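Ticket counting (catering)

Ticket counting is the practice, common in canteens, tea rooms, church halls and the smaller sort of café, of totting up the paper slips taken or issued at a serving counter over the course of a session. It is carried out by hand, usually at the counter itself, and usually by somebody who would like to go home. The slips may be meal tickets handed over in exchange for food, order tickets torn from a pad, or cloakroom-style tickets pressed into service for something they were never meant for. In most places the word "tickets" covers all of these, and the distinction matters only when the total is wrong.

Background

A serving counter that takes cash has a till, and the till keeps its own record. A counter that takes tickets has a heap of paper. The two systems have lived side by side for as long as anybody has run a works canteen, and the arrival of cards and telephones that pay for things has done less harm to the ticket than might be supposed. Tickets are cheap, they need no signal, and they can be given to people who have not yet decided what they want.

They are particularly useful where the person paying and the person eating are different. An employer buys a block of lunches, a school gives each pupil on an outing a slip for a hot drink, a walking club settles up in advance for 40 teas and then turns up with rather more walkers than that. In each case the counter collects the slips and later shows them to whoever is paying. The stack of tickets is therefore a kind of invoice, though one that has been in a great many pockets.

Paper and colour

Counter tickets are printed on thin paper in pale colours. Pink, green, buff and a washed-out blue are the usual range, and a deep or handsome colour is seldom seen, as small print vanishes on it. The colours are meant to carry meaning. At the Mudthorpe tea room pink stood for a main meal, green for a drink and buff for a pudding, until the buff ran out one March and puddings were moved to pink "for the time being". They are still there. The staff tell the two kinds of pink apart by a pencil tick in the corner, made by whoever remembers to make it.

Serial numbers are printed on some tickets and give the counter a way of checking for gaps. In practice a gap is nearly always a ticket that has gone through the wash in somebody's shirt. Rajkumari Khurana, who managed the Mudthorpe counter for many years, kept a small tin of tickets handed in late, flattened under a tray, and regarded it as more reliable than the ledger.

Method

The stack is first knocked square. This is done by standing it on one long edge and tapping it on the counter, then on a short edge, then on the long edge again for luck. Tickets that have been folded are opened out and put at the bottom, where the weight of the others will do some good. Staples come out at this stage, and are generally found again by the person wiping down.

There are several ways of doing the counting proper.

The pinch. The stack is held in one hand and the slips are drawn back from the top edge between the finger and thumb of the other, one at a time, without leaving the stack. It is quick and needs very little room. Its weakness is that thin paper clings, and two tickets will pass as one with no outward sign of guilt.

The deal. Slips are laid down on the counter one after another, as if for a hand of whist, in piles of a fixed size. It is slower than the pinch and far more trustworthy, and it requires a stretch of counter that nobody has put a wet cloth on.

The fan. The edges are spread slightly and run past with a thumb. Favoured by people who once worked in a bank, or who would like it to be thought that they had.

The weigh. The whole stack goes on the kitchen scales and the weight is divided by that of a known bundle. This is perfectly sound in theory. Kitchen scales, however, are built for flour, and tickets that have spent the afternoon near a tea urn weigh more than those that have not.

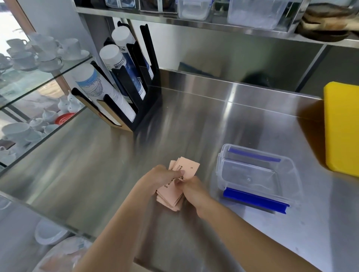 Piles of 30 are the custom in some kitchens and piles of ten in others, and a person moving from one to the other can be expected to produce strange figures for a fortnight. Whatever the number, each pile is turned crossways on the one before so that the joins can be seen. Rubber bands are put on at the end. Banding as one goes is thought tidy by beginners, who then discover a pile of eleven and have to take everything apart.

A wetted finger is the traditional aid and is now frowned upon near food. Rubber thimbles are sold for the purpose and may be found in the cutlery drawer of almost any canteen, unused, beside a corkscrew.

The counter

Nearly all ticket counting takes place on the surface from which the food was served, which has consequences for both. Stainless steel is the usual material. It wipes clean, it does not stain, and it holds a thin film of water that is invisible until a sheet of paper is put down on it. Experienced counters lay out a dry tea towel or a tray first. Obed Eshun, who trained counter staff at several branches of the Graleo café chain, recommended the lid of a storage box, turned upside down, on the grounds that its rim stopped the tickets sliding off. The lid was then returned to its box, in principle after washing.

The other things on the counter do not go away while the counting is done. Cup racks, food boxes, chopping boards and the day's last plate of flapjacks all compete for the same space, and the counting is fitted in among them. Plans for new counters sometimes include a cash desk or writing shelf to solve this. The shelf fills up with cup lids within a week.

Draughts deserve a mention. A café door opened at the wrong moment will redistribute a dealt count across the floor, and the extractor hood can do nearly as much by itself. It is usual to switch the hood off before starting, and usual to forget to switch it back on.

Interruption

The chief difficulty in ticket counting is conversation. A count held in the head survives most noises, including the dishwasher, but it does not survive a question with a number in the answer. "What time do you close?" is generally fatal. Customers who see a member of staff standing still and looking downwards take this to mean that she is free.

Defences vary. Counting aloud works, though it alarms people waiting for a bus. Some counters hold up a finger without raising their eyes, which is understood everywhere and resented in most places. At the Brimley works canteen the staff wrote each completed pile on the back of an old menu as a row of strokes, so that an interruption cost one pile at most. The menus were kept, and those that survive show a steady run of strokes broken by telephone numbers, a recipe for parkin and a drawing of a dog.

Discrepancies

Two people counting the same stack will not always agree, and the same person counting twice will sometimes disagree with herself. A difference of one is ignored. A difference of 2 leads to a recount, which tends to give a third figure lying helpfully between the others. Larger differences are nearly always a whole pile missed or counted twice, and can be spotted by dividing by the size of a pile, if anybody present feels up to it.

The best-known dispute in the district concerned Jaiswal, a catering firm that ran the teas at the Mudthorpe summer show. The organisers had issued tickets for the judges and stewards, and the firm handed back 70 more than they had been given. Accusations were made on both sides. The extra slips were eventually identified as raffle tickets of a very similar pink, each of which had been accepted at the tea tent in good faith and exchanged for a scone. The raffle had to be drawn again. The show changed its raffle tickets to green the next year, the same green it was already using for the car park.

Storage and disposal

Counted tickets are banded, labelled with the session and the total, and put somewhere safe until the bill has been paid. Favoured places are an ice cream tub, a biscuit tin, and the space behind the good teapot. Clear plastic food boxes with clip-down lids are popular, as they keep out the damp and allow the contents to be checked at a glance, although the same qualities make them wanted for coleslaw.

Once paid for, tickets should be torn through or otherwise spoiled so that they cannot come round again. A single snip off the corner is enough and can be done a bundle at a time with sharp scissors. Kitchens without sharp scissors, and there are a good many, put the tickets in the food waste.

See also

Cloakroom ticket
Luncheon voucher
Spike file
Tea urn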